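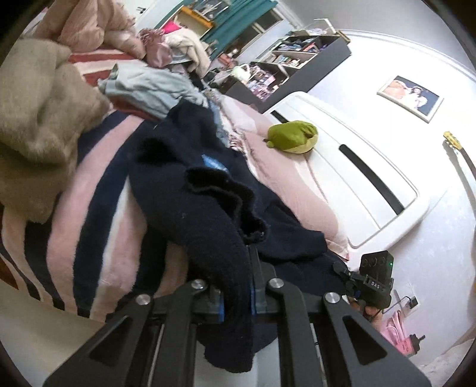

3. Materials and Setting

3.1 The bedroom and its textiles

The sorting work reported in this section was carried out on beds, not on tables. Most studies of household textiles use a flat, rigid surface of known size, and the results are hard to carry over to a room in which the bed is at once the storage place, the work surface and the thing being tidied. In the Elton bedrooms the bed already holds several layers before any garment is handled, and those layers affect where a garment can be put down and how easily its outline can be told apart from what lies beneath it.

Figure 2 shows a typical starting state. A dark navy garment with a fluffy surface has been taken up by a fold, and the rest of it lies diagonally across the bed. Under it is a large striped blanket in pale pink, navy and white, with a beige-tan plush throw heaped on top. The case is a difficult one for sorting by color, as the navy of the garment recurs in the stripes of the blanket. The small light blue patch near the top of the garment is therefore a more useful cue than its overall shade.

Figure 2. Navy garment on a layered bed, Elton series, with striped blanket and plush throw.

We divide the textiles into garments and covers. Garments are anything worn on the body. Covers include blankets, throws, quilts and bedspreads, whether spread flat or heaped. The division sounds simple, but plush fabrics blur it. A thick sweater without a visible sleeve or neckline has much the same look as a small throw, and it droops in much the same way when held at one point. Where no sleeve, hem or label could be found, the item was entered as unresolved and left out of the fold counts in Section 4.

3.2 Fold quality on soft surfaces

Fold quality was scored on the Vomemden scale, which runs from 0 (no recognizable fold) to 15 (all edges aligned, no trapped creases). The scale was drawn up for woven cotton on a hard surface. Pile fabrics rarely reach the upper third of it, for two reasons. Their edges are not sharp enough to align, and the thickness of a second fold pushes the first one open. We kept the scale unchanged so that scores could be compared across fabric types, but report pile fabrics separately.

The weight of the fabric also matters. The two reference fleeces, supplied as Phetsri swatches, weigh 600 and 650 grams for a full adult garment. The difference is small on paper – yet the heavier one kept its second fold more often when laid on a quilted bedspread. On a blanket with a deep pile of its own, the difference was not seen. We take this to mean that friction between garment and cover holds the fold in place as much as the weight does.

3.3 Neighboring objects

Small items kept near the bed were recorded but not moved. Figure 3 gives the wider setting: a green plush toy rests on a pale pink quilted bedspread, and a black compartment organizer with small bottles and cosmetics stands against the wall behind the bed, a white mug near one end of it. Toys were counted as neither garments nor covers. They were noted only for the space they take up, which on a single bed can decide whether a garment is folded flat or simply bundled.

Figure 3. Bed and surroundings, Elton series, with the navy garment bundled.

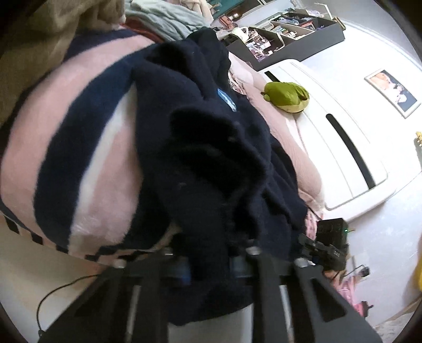
Clidby objects to this treatment of the covers, arguing in a comment on the February draft that a blanket left in a heap is itself an untidied item and should be scored before any garment placed on it. On that view a room cannot be called sorted while its largest textiles are still unfolded, and the fold counts overstate the progress made.

The point is a fair one for whole-room measures. We did not adopt it here because the residents' instructions concerned clothing only, and a cover in daily use has no single correct state. A bedspread may be drawn up, turned back or pushed to one side, and each of these is normal at some hour of the day. Heaped covers are instead entered as a property of the surface, graded as flat, ridged or piled. The effect of this grade on fold quality is taken up in Section 4.2.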